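Good practice for letting go of fibre bundles with hand-held grippers?
Posted in: Manual demonstration and safe handling

Kavitha Shenoy
Hello all. I am writing the handling rules for our small group and I would like to hear how other places do it. We record demonstrations with hand-held grippers, two people at one bench, and the material is coarse and straw-like. It catches in the jaw and it leaves short pieces everywhere. In November we recorded 410 takes and I had to reject 33 of them, most for strands left in the jaw from the take before.

My draft has now these rules. Jaw is checked before each take. Only one person reaches into the shared area at one time. The marker on the gripper must not be covered by a hand or a sleeve. I am not sure about the last one, as people lean over each other when the bundle gets stuck.

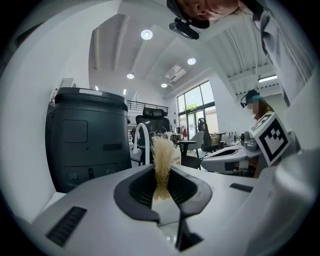
Bundle standing in the open jaw, second gripper to the right.

My two doubts are these. Should we have a fixed number of takes between cleanings, or clean when someone sees dirt? And is it normal to write down who is allowed to lean over the bench during a take? I don't want a rule that people will sign and then forget. Thank you in advance, and sorry for my English.

Poduval
We clean by number. With "when someone sees dirt" each person has a different idea of dirt, and at the end of the afternoon the idea becomes quite generous. Our number is every 20 takes for dry fibre, with a soft brush, power off, fingers away from the closing side. Any slots in the body get brushed too, but from outside only — don't blow air in, it pushes the small pieces deeper.

About leaning: we don't name persons, we name a moment. Before the take starts, the one holding the gripper says "clear" and the other one answers. If somebody must lean in, the take is stopped and marked as stopped. You lose a few takes but the rest you can trust. For markers I would keep your rule and add long sleeves to it, rolled or clipped.

One more thing for your sheet. Write the gripper's number beside each rejected take. We had 487 rejected in one season and could not say which gripper they came from.

Onetti
just use shorter fibre, problem gone

Kavitha Shenoy
Thank you Poduval, the spoken "clear" is going in the draft today. Onetti, the length is given to us by the project, I can't change it. I will try the cleaning at every 20 and write back when we have a few weeks of numbers.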